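2.3 Before you order spare fingers

1. Run the mug and peg job on the Tyagi cell with the fingers you already have.
2. Log 754 cycles before pricing anything. The Mavaler quote assumes far fewer – treat it as a sales figure.
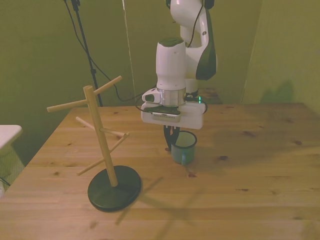
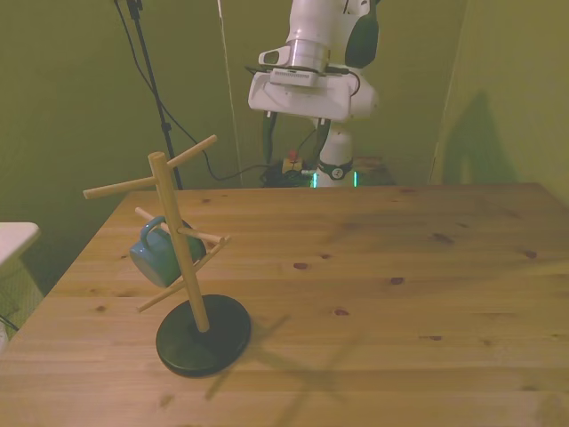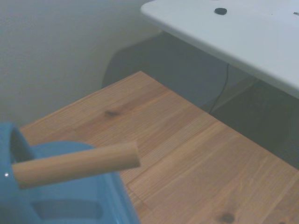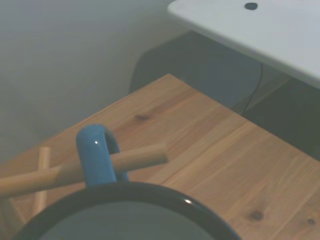
Fig. 6. Bench trial, mug and wooden pegs.

3. Enter finger wear on sheet B and send it to Killian Marty.

Note: The $2414 kit leaves out cables.

Caution: Do not sign a service plan on the strength of a demo.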